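How Do You Pick a Hand for a Robot?

You got your hands for free, and they came already attached. Robots have to wait while grown-ups argue.

At the Stilau workshop, the argument was between two grippers. (A gripper is a robot's hand, minus the fingernails.) The Urholm has two stiff fingers that slide together like a very serious crab. The Stenent has 4 bendy ones.
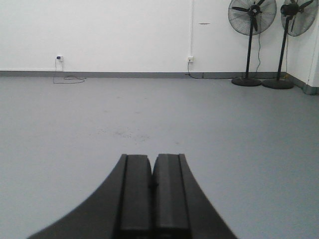 Each gripper got 64 tries at picking up the same things: a sock, a grape, a key and a spoon. A small camera rode along at the wrist, so the testers could see what the robot was reaching for.

The stiff fingers were great with the spoon. The grape did not enjoy meeting them. The bendy fingers were kind to the grape but kept dropping the key.

So which hand won? It depends on the job – sorry, scientists say that a lot.

Try it yourself! Pick up a coin with two pencils, then with two wet sponges. Keep score, and maybe wear an apron.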